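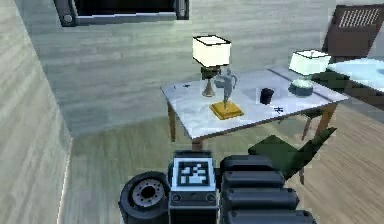
Knie zieht nach dem Laufen - weitermachen oder Pause?

Ekua Bonsu
14.10.2024

Hallo zusammen, ich laufe seit Januar, angefangen mit kurzen Runden im Park in Willach. Mittlerweile schaffe ich 61 Minuten am Stück, allerdings langsam. Seit ich die Strecke nach Grastell dazugenommen habe, zieht es außen am rechten Knie, immer erst nach 30 Minuten und vor allem bergab. Am nächsten Morgen ist es meistens weg. Geschwollen ist nichts. Die Schuhe habe ich vor dem Sommer neu gekauft. Soll ich ganz aussetzen oder reicht es, kürzer zu laufen? Im Frühjahr möchte ich beim Lauf in Ornach mitmachen, 18 Kilometer, und will ungern wieder bei null anfangen.

Gholamreza Tabrizi

Außen am Knie und bergab schlimmer klingt nach dem Band, das an der Außenseite des Oberschenkels entlangläuft. Hatte ich auch. Sicher sagen kann dir das nur jemand, der das Knie untersucht.
Ich habe damals zwei Wochen lang nur flache Strecken genommen und immer aufgehört, bevor es anfing zu ziehen. In deinem Fall wären das also 20 oder 25 Minuten, dafür ruhig dreimal die Woche. Dazu Kräftigung für die Hüfte: Beinheben in Seitenlage, Einbeinstand, später Kniebeugen auf einem Bein an der Wand. Das Dehnen hat bei mir wenig gebracht, die Kräftigung schon, aber erst nach gut einem Monat.
Die Strecke nach Grastell würde ich vorerst weglassen, der Abstieg hinter der Brücke ist steil und der Weg hängt nach einer Seite. Wenn es auch im Alltag wehtut, zum Beispiel auf der Treppe, geh zum Arzt.

Ekow Aryee

Neue Schuhe kaufen, fertig. War bei mir auch so.

Araba Amissah

Schuhe würde ich erst mal lassen, die sind ja noch kein halbes Jahr alt. Radfahren ging bei mir ohne Probleme, Sattel nicht zu hoch. So bleibt die Ausdauer wenigstens halbwegs erhalten. Bis zum Frühjahr ist noch Zeit.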